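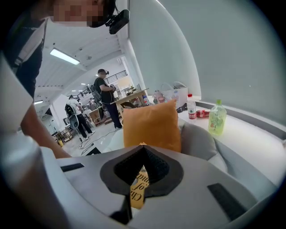
The orange cushion against the light-gray sofa, in the white-painted loft.

Product Review: Tutus Square Cushion, Orange
Reviewed by the Furnishings Desk, Amel Interiors Review
Tuesday, March 5, 2019

The Tutus square cushion is sold as an accent piece for shared interiors: studios, reception areas, reading corners and open-plan workrooms. It is offered by Brodamby in a range of plain colors, of which orange is the subject of this review. The cushion was used on a light-gray sofa with rounded arms for 23 days, during normal working hours and with no special care taken.

Color and appearance

The orange is strong and even. Against light-gray upholstery it reads clearly from the far end of a large room, and in an interior where the walls, beams and pillars are painted white it does a good deal of work for a small object. Purchasers with warm wood floors or red brick may find it less effective, as the color loses some of its contrast in those settings.

The color was judged under both daylight and fluorescent ceiling light. Many orange fabrics turn brown or slightly pink under office lighting. The Tutus did neither, although it appeared a little flatter in the evening. No fading was recorded during the review period, but 23 days is too short a time to draw any conclusion on this point, and the sofa does not receive direct sun.

Shape and filling

The cushion holds its square outline well. It may be stood upright against a sofa back or laid flat, and in either position the corners keep their form. The filling is firm on delivery and softens within the first week. After that period we observed little further change.

As a back support the cushion is adequate for a meeting of moderate length. It is too firm to serve as a pillow, and the manufacturer makes no claim that it should. Several members of staff preferred it placed at the side, between the hip and the arm of the sofa — an arrangement that suits the rounded arm particularly well.

The cushion does slide. On smooth upholstery it tends to travel forward when the person seated leans back, and it must be pushed into place again several times in an afternoon. A textured backing would correct the fault. Brodamby supplies a self-adhesive grip strip on request, which was not tested.

Cover and cleaning

The cover is removable and closes with a concealed zipper along one edge. The zipper runs smoothly, but the opening is narrow, and returning the filling to the washed cover requires patience. We recommend folding the insert in half and feeding in the far corners first.

One coffee mark was treated with cold water and mild soap and came out fully. The cover was then machine washed twice at the temperature given on the label. There was no visible shrinkage. Slight puckering appeared at the zipper seam after the second wash and was removed with a cool iron.

Packaging and delivery

The cushion arrived compressed in a sealed bag and needed most of a day to reach its full size. The instruction leaflet is brief and does not mention this. An order for 16 cushions placed with the Valdovinos showroom was delivered complete, with one cover showing a loose thread at a corner. A replacement cover was sent the same week.

Comparison

The plain cushion from the Valdovinos house range was used on the same sofa in an earlier review. It is softer from the first day and slides less, but its cover cannot be removed, and its corners had begun to collapse by the end of the trial. For a room in constant use the Tutus is the better purchase. For a private home, where comfort may matter more than shape, the choice is closer.

Assessment

Recommended for offices, studios and waiting areas with pale upholstery. Purchasers should allow for the firm filling and should order the grip strip at the same time if the sofa has a smooth finish. Spare covers are sold separately in all colors except green.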